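Chapter 8
Small Things and Where They Live: Storing Hand Equipment in the Fitness Room

Before You Begin

If you have ever opened the closet of a school gym or a neighborhood fitness room, you already know what this chapter is going to be about. The big pieces take care of themselves, more or less. A bench stays where you put it, and a rack of dumbbells has a slot for every weight. It is the little things that wander off: the jump ropes, the loop bands, the massage balls, and above all the hand grippers, which are just the right size to be carried away in a jacket pocket by somebody who fully meant to bring them back.

In Chapter 7 we spent a good deal of time on floor plans and on leaving enough walking room between stations. Now we are going to get down on the floor, quite literally, and talk about bins. I know that bins don't sound like much of a subject for a whole chapter, and I thought the same when I was given my first equipment room to look after, at the Hotumov Recreation Center. That room had 2,060 items on its inventory sheet when I started, and by the end of my first full count, in August, the sheet said 2,234. We hadn't bought a single thing! The rest had been sitting in drawers, behind the mats, and in one case inside a rolled-up yoga blanket.

So let us take hand grippers as our first example and stay with them for a while, and the habits you pick up will carry over to nearly everything else on your shelves.

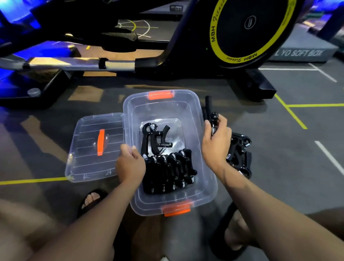

A gripper is an awkward shape to store. It has two handles that spread apart at one end, a spring that likes to catch on its neighbor, and, on the adjustable kinds, a knob that sticks out to the side. Toss a dozen of them into a deep box and you will be untangling them at seven in the morning with a class waiting at the door. Lay them side by side, with the handles all running the same way, and they settle against each other quite nicely. Start at one wall of the bin and build your row across. Set any gripper with a long adjustment bar aside until the row is done, and then find it a place of its own where the knob has room.

As for the bin itself, I am fond of clear plastic with a lid that latches. You can tell what is inside without lifting anything, and a handle on the lid is a real kindness when the bin lives on a low shelf. Keep the lid right beside you as you pack. The Skonon layout, which we will look at in Section 8.2, uses one bin for each kind of item, while the Panagiotou layout sorts by class and mixes the items together. Both work well, and I have gone back and forth between them more often than I care to admit.

In This Chapter

8.1 Sorting before you pack
8.2 Two ways to lay out a shelf: Skonon and Panagiotou
8.3 Rows, layers, and springs
8.4 Labels that people will read
8.5 Case study: the Jivex after-school program

Words to Know

Footprint: the amount of shelf or floor that a bin takes up when its lid is on.
Home spot: the one place where an item goes at the end of the day.
Stray: an item found anywhere other than its home spot.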